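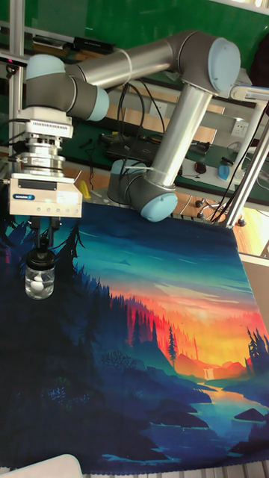

Page 43

Unit 2: Small Glass on a Printed Ground
Table Display, evening section
Instructor: Yatziri Contreras

These notes go with the Thursday session. Read them before you come, and bring one small jar with a lid and one cloth with a picture printed on it. A scarf, a wall hanging or a beach towel will do if you have no tablecloth. Plain cloths are Unit 3.

Reading the cloth first

A cloth with a repeating pattern looks much the same wherever you put an object down. A cloth with one large picture does not. It has a top and a bottom, light and dark parts, and places where the eye goes first. Mark these on a sketch before you set anything on it.

Our landscape cloth is a good one to practice with. The sky runs from teal and blue down into orange, red and yellow, with the brightest part at the horizon on the right. Pines stand in silhouette, and a river winds toward the bottom right corner. The left side and the bottom are deep navy. The lower edge has pale stitching along the hem, which reads as a thin light line against the navy and should be kept straight with the table edge if the table is square.

Divide your sketch into three zones:

Light: the sky near the horizon.
Middle: the hills, the river, the single tall conifer.
Dark: the navy areas and the tree shapes along the left.

Some cloths have no middle zone to speak of. Write that down and work with two.

Clear glass and what shows through it

Clear glass takes on whatever is behind it. Over the light zone a small jar picks up orange and yellow and its outline gets weak. Over the dark zone the outline depends on the reflections in the room, and the contents do most of the work. White contents are the easiest to see there. A black lid goes the other way: strong over the sky, hard to pick out over navy.

Take a jar with a few white balls in it and hold it over the dark left part of the cloth. The balls can be read from across the table. Then try it over the river and over the sky, and note the distance at which you lose the lid.

Lorcan Mac Giolla covered the same point in the October lecture using the Lallonard bottles. Those are tinted, so his results for the light zone will not match yours.

How much to put in

A single ball near the bottom of a jar leaves most of the glass clear, and the cloth shows through above it. With several balls, more of the picture is blocked and the jar looks heavier. Try both on the same spot and view them from a chair as well as standing. For the exercise, do not fill past the shoulder of the jar.
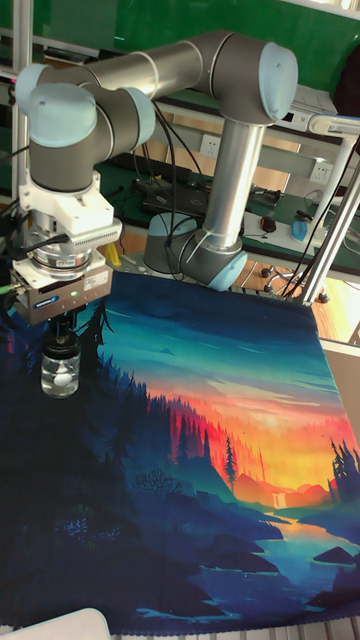
Exercise 2

Work in pairs. Each pair needs one cloth, two jars and the sketch.

1. Spread the cloth and smooth it from the center outward. Leave the hem visible.
2. Place one jar in the dark zone and look at it from all four sides of the table.
3. Move it to the light zone and repeat.
4. Change the contents of the jar and go through steps 2 and 3 again.
5. Add the second jar. Write two or three sentences on where it ended up and why.

Hand in the sketch and the sentences together. Background reading is Lambert, page 226, on transparent objects.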